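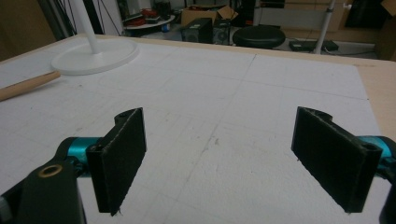
White foam board with pencil lines, on the wooden table in the Pasimano room.

New boards for the model tables

From January we cover the tables with white foam board when the model group is meeting. Shota Murakami proposed it after the holidays, and I think it is a good change. The pencil lines are easy to draw and small paper parts are easier to find on white.

Please use only a soft pencil on the board, no pens. Small scuffs are not a problem. We have 5 spare boards in the cupboard, and a new one costs 1,000 yen, so please turn yours over before you ask for another. Sorcha Flanagan has the key on Tuesdays.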